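Edska Wood Surface Terms

A glossary and labeled text set for describing finished and unfinished wood surfaces

Version 3

Overview

Edska is a set of short English descriptions of wood surfaces, each tied to one or more terms from a fixed vocabulary. It was put together for people who write condition reports, furniture listings and repair notes, and who need the same mark to be called the same thing each time. The set holds 467 descriptions and 59 terms. It contains text only. No measurements of color, gloss or moisture are included.

The vocabulary began as the house list used by Pelkonen, a furniture repair shop, and was merged with a second list kept by Cadar, a reseller of used tables and desks. The two lists disagreed on 19 terms. Those cases are recorded in conflicts.txt with the wording from each source and the form that was kept.

Contents

terms.csv: one row per term, with definition, group and accepted variants
descriptions.csv: one row per description, with source, text and term labels
conflicts.txt: terms where the two source lists disagreed
CHANGES: version history

Term groups

Terms fall into three groups. Figure terms cover what the wood itself shows: grain direction, knots, streaks, rays, burl. Finish terms cover the coating: haze, crazing, runs, dull spots. Wear terms cover what use has done: scratches, dents, rings, pale patches, rubbed edges.

A label belongs to one group only. Where a mark could be read two ways, the description carries both labels and the column "uncertain" is set to 1. The most common pair is "streak" (figure) and "stain" (wear). Annotators were told not to settle this by guessing at the history of the piece.

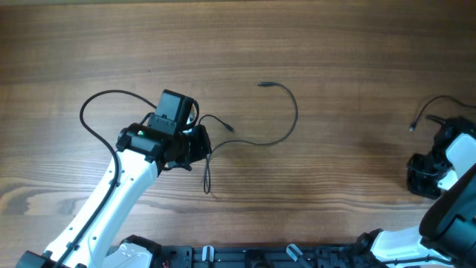

Grain direction is always given relative to the long side of the piece, never relative to the person looking at it. Values are "with", "across" and "angled". Older Pelkonen entries used "side to side" and "front to back". These were converted where the long side was stated in the text, and left blank where it was not.

Labeling

Each description was labeled twice, with a gap between passes, and the two passes were compared. Rows where the passes differed went to a third reading. The result of the third reading is final and the earlier labels are not shipped.

Spelling follows American usage. Trade names for finishes were removed and replaced with the general type, such as "oil" or "varnish", if the text made the type clear. Otherwise the word "finish" was used.

Known problems

Tables and desks are far more common than chairs, shelves or doors. The term "rubbed edge" appears mostly in table entries and may be defined too narrowly for other pieces.

"Pale patch" is used both for worn finish and for sun fading. A split was planned for this version and has been put off. Users who need the difference should read the text column.

Veneer is not marked. The Cadar entries did not record it and it could not be recovered.

Descriptions are short, with few full sentences. They are a poor match for long-form writing.

Use

The CSV files are UTF-8 with a header row and comma separators. Text fields are quoted. Multiple labels in one field are separated by a semicolon with no space. Blank means not recorded; it does not mean absent.

Plandora, a listing editor, can load terms.csv as a word list without changes. Use the "variants" column as the match field and "term" as the output field. Matching should ignore case.

Changes from version 2

Added the "uncertain" column. Merged "swirl" into "burl". Removed duplicate descriptions that differed only in punctuation. Fixed a header error in terms.csv that shifted the group column by one. Files from version 2 will not load against the new header.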